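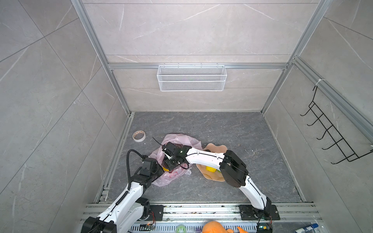
Su-chen Chiu says a rail and a few hooks will sort out any small space, and that once things can hang up they stop ending up on the floor. I have heard this before, usually from people who have just bought a rail.

I'm not convinced. A basket on the back wall is fine, and I'd sooner have white wire mesh than a solid tub you can't see into. But it's empty, and the tape is on the floor. So is the pink bag, with something yellow still inside it. Hanging storage holds what you bother to lift, and most of us don't bother.

The black rack on the right has five hooks, and I'd like to know what they are for. You can't hang a toy corn cob on a hook. You can't hang a roll of masking tape on one either without it swinging about every time you knock the rail, though Su-chen says I'm being difficult.

The wavy beige tray I will allow. It's low, you can drop the corn on it without aiming, and it wipes clean in a second. I bought 2 trays from Hamada last November, plainer than this one, and they have done more for my spare room than the Hullgate rail set, which took 6 screws and most of an evening.

Marble-look tile I can take or leave. The dark floor shows every crumb, and there are a few specks over on the right to prove it.

Filed under: Small Spaces, Hooks & Rails, Toy Food

Recent galleries
Vistport: a hallway with too many coats
Skarnotura shelving, 8 months on
Baskets I sent back
Under the sink, again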